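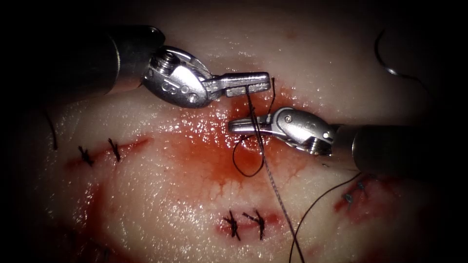

*Two instruments, several threads.*

My neighbor Rimantas Luik has started sewing his own shirts, and he wants me to start too. He sent me a blog called Griswood that claims mending your clothes will save you $467 a year. I have read the post twice and I still can't find where that number comes from.

I do mend things. I sewed on a coat button last night and it took me 15 minutes, most of it spent looking for the right black thread. I own three black threads. They are all different blacks. The coat is fine now, or it's fine until that button goes again, which it did last October.

What bothers me is the math. Griswood assumes every hole you close is a new garment you didn't buy. I don't buy a new sweater when an elbow wears out. I wear the sweater with the bad elbow, mostly at home, for years. If I darn it, I've saved nothing and spent an evening.

Then there's the kit. The post recommends a $60 starter box with a darning loom, beeswax and 9 kinds of needle. I have used one kind of needle since college. Rimantas bought the box, and I asked him how many of the needles he'd tried. He changed the subject to collars.

Špela Trajkovski left a comment under the post asking whether the savings counted the price of the box. It's been up for weeks with no answer, so I added one of my own asking the same thing.

I'll keep fixing buttons and hems. The gray pants need a hem this weekend, if I can find the pins.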